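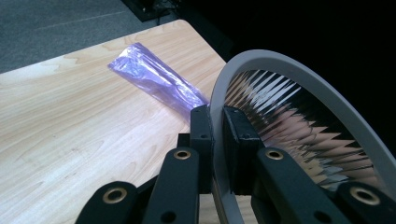
A purple plastic bag on the table and the hand-held gripper, at the Studbridge open day.

I went to the Studbridge open day in October expecting the usual show. Companies that build robots like to show you the big arm behind the glass, and I figured I would get the arm and a cup of coffee.

The best table was the one with the bags. Visitors took a hand-held gripper and tried to pick up a thin plastic bag, fold it and put it down again. Ilham Tjoa ran the table and mostly kept quiet while people tried. I needed 16 tries to get one decent fold. The man behind me gave up after five.

I think every open day should work this way. A polished demo teaches the public very little. The last one I saw, at Hismont, had an arm stacking identical boxes for over 10 minutes. People clapped, and a woman near me asked when it would be doing her laundry. Nothing on that stage gave her a reason to doubt it would be soon.

Folding a bag with two stiff black fingers gives you the reason. Plastic slides and bunches up, and your own hand makes a hundred small corrections you never notice until you have to make them through a tool.

Tjoa told me that 105 people had signed up for the day and that most of them skipped her table for the big arm down the hall. I blame the company for that. The bags were in a side room with no sign on the door, and the printed program gave them one line. Next year they should put them by the entrance and let people see the big arm afterward.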